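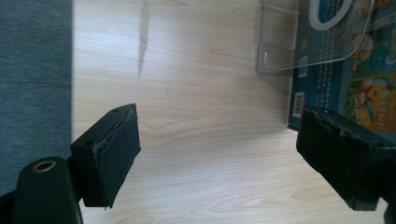

The Liltulex Open Workshop is a yearly open day for robotics and small-scale automation, held each July in the town of Drilley. It is best known for its tabletop gripper demonstrations, in which hand-held gripping tools are passed around the room and ordinary members of the public are invited to try their luck at picking up everyday goods. The event is hosted by Fankhauser, a maker of packing equipment with its workshop on the edge of town, and it takes its name from Liltulex, the company's line of hand-held grippers.

Background

The open day grew out of a habit rather than a plan. Beat Eder, who ran the assembly floor at Fankhauser for many years, liked to leave the side door open on summer afternoons, and neighbors who wandered in to ask about the noise would generally leave an hour later with a cup of coffee and a fairly good idea of how a carton gets folded. Eder began setting out a table for these callers, first with old suction cups and springs that people could handle, and later with complete tools. By the time the company put up its first printed notice, a good part of the town had already been through the door at least once.

Lesego Radebe joined Fankhauser to work on the Liltulex grippers and took over the program of the open day soon afterward. Radebe moved the demonstrations away from the big machines (which are impressive to watch, but have to stay behind their guards) and toward things that visitors could hold in their own hands. The present form of the day, with its short talks in the morning and its long, friendly, rather noisy afternoon at the tables, is largely Radebe's doing.

Format

Doors open at 9 in the morning. The talks last 40 minutes each and are aimed at people with no technical training, although plenty of retired engineers come along as well and can be counted on to ask the difficult questions. Admission is free. The main hall holds 300 people, and on a fine day the line stretches out past the bicycle racks.

After lunch the hall is given over to the tables. A guide sits at each one and explains how recorded hand movements can be used to teach a robot arm, after which visitors take the tool themselves. The usual tasks are closing the fingers on an object, lifting it, turning it over, and setting it down again in a chosen spot. Retail packaging is a great favorite with the guides. Printed cardboard is stiff and forgiving, while clear plastic bends under the fingers and can be hard for a camera to make out, so that a single package may offer both an easy lesson and a maddening one. Children tend to do very well at this, often better than their parents, and the guides are fond of pointing it out.

The hand-held tools

The Liltulex grippers shown at the open day are simple two-finger tools, and visitors are encouraged to look them over closely before starting. A new pad gives a firm, even hold, but padding is a working part like the sole of a shoe, and it gives way with use. The guides teach newcomers to check the edges first, where wear is easiest to spot: the right-hand pad over the pale wood has a torn flap lifting from its upper edge, and the top of the left one has gone ragged and bumpy.
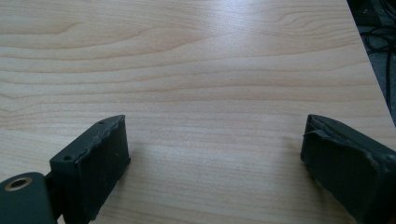 Changing a pad is one of the small jobs taught during the afternoon, and it has a loyal following of its own among people who simply enjoy a bit of careful handwork. Radebe's advice, repeated so often that it has been printed on the back of the program, is to clean the finger thoroughly and to take twice as long over the gluing as seems sensible.

Related events

Cedov, a training school in the same valley, sends its first-year students to Drilley every summer to help at the tables. The school holds a smaller event of its own in the fall, with 2 of the gripper tables on loan from Fankhauser. Eder, now retired, still gives the opening talk at both, and still runs over time.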